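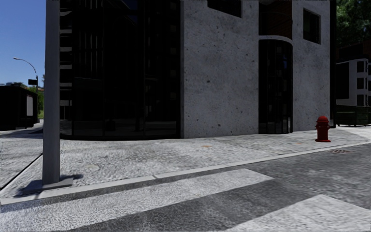
Glass and concrete at the sidewalk corner, computer rendering.

Niltovwood Walking Survey
Progress report, second half of the grant
To: the Stidis Fund, small grants desk
From: Aileen Salazar

Hello again! You asked for something shorter than last time, and I have tried, but a lot has happened since the spring report and I'm a person who likes to tell things in order. The money page went to you separately, so I'll stick to the work.

A quick reminder of what you're paying for. We are collecting written accounts of the everyday walks people take in Niltovwood - to the store, to school, to a sister's house, to nowhere - and turning them into a printed booklet and a set of route sheets that anyone can pick up free at the library. The original plan had three parts: gather the walks, check them on foot, and print. We are done with the first, well into the second, and I've been fighting with the third.

Gathering the walks

We closed the call in September with 124 usable accounts. I'd hoped for a hundred, so I'm very happy with that. They came on paper, by email, and in a few cases over the phone, with me typing as fast as I could. The shortest one is a single sentence ("Out the back, along the creek, home before the soup boils") and the longest is eleven pages and covers a walk of four blocks. I have read that one three times and I still like it.

The gap I worried about in the spring was the east side, past the rail line. We had almost nothing from there. What fixed it was moving the writing table from the library to the laundromat on Gashaw Street, where people are sitting down anyway and have most of an hour to fill. We got more east side walks in two afternoons there than in the whole of the spring. If I were starting over I would begin at the laundromat and visit the library later.

We also got a good batch from people who work nights, which I hadn't planned for at all. Their walks are different from everyone else's. They notice which bakery has its back door open and which streetlights buzz, and they have strong feelings about sprinklers. I'd like to give them their own section in the booklet.

What I still don't have is much from teenagers. I visited two classes at the middle school and got some nice work, but the high school said the fall was full and to try again in January. I will, but it will be too late for the booklet.

Checking on foot

Every walk that goes in as a route sheet has to be walked by someone who didn't write it, carrying the draft and a pencil. This is slow and I love it. The checker marks anything that is wrong, blocked, confusing, or just gone. So far we've checked a bit more than half of the ones we want.

The commonest problem is landmarks that have left. People write "turn at the shoe repair" and the shoe repair closed years ago. At first I was crossing these out and putting in street names, and then one of our writers got quite upset with me, and she was right. The old landmark is the reason the walk reads the way it does. So now the sheet keeps what the writer said and puts the street name after it in parentheses. It makes the lines longer, which the designer doesn't love.

The second problem is distance. Almost everybody guesses low on walks they enjoy and high on walks they don't. We measure with a borrowed wheel (thank you, Vimdale parks office) and print the measured figure. My own walk to the post office is 641 yards, and I'd been telling people it was half a mile!

Steps and slopes took up more time than anything. In the spring you asked whether the sheets would be useful to people with strollers, canes and wheelchairs. The first drafts weren't. Writers don't mention curbs. So each sheet now has a plain note at the bottom about steps, missing curb ramps, steep parts and places to sit. I went back over the twelve sheets we'd already finished and redid them all, and that is the main reason we're five weeks behind the schedule I gave you.

Printing

The printer I'd lined up in Vimdale raised the price between the quote and the order, mostly on paper. I got two other quotes and both were worse, so I went back and we settled on a lighter cover and one color inside. The run stays at 500 booklets. I would rather drop the color than the number, and the sample pages look fine to me - the drawings are line drawings anyway.

Route sheets are cheaper and we can do those on the library's machine as they are needed. The first nine went out on the rack by the front desk in October, and the staff have refilled it twice. The creek walk goes fastest. The walk past the water plant has hardly moved, and I think it's the title, so I've asked the writer whether we can change it.

Money, in one paragraph

We've spent $3307 so far. The biggest piece is the designer, then the printer's deposit, then the small payments to writers whose accounts go in the booklet. I underspent on snacks and overspent on pencils and postage. I don't need more from you, but I would like your okay to move what is left in the travel line over to printing. We did hardly any driving, as you'd expect from a walking project.

What comes next

Checking goes on through November, weather permitting. I want the remaining sheets walked before the ice, and the two hill routes should go first. The booklet text goes to the designer as soon as the night section is in order. I'm still missing signed permission slips from six writers, and two of those have moved, so I'll be on the phone a good deal.

We'd like to have a reading when the booklets arrive. The laundromat has offered its space after closing, at 8 p.m., and it has more chairs than the library does. You'd be very welcome, and so would anyone else from the fund. I'll send the time once I have a delivery date I believe in.

One question for you before I stop. The logo you sent is in color and our inside pages no longer are. Do you have a black version, or is it all right if the designer makes one? She needs to know before she lays out the back page.

Thank you for being patient about the five weeks.

Aileen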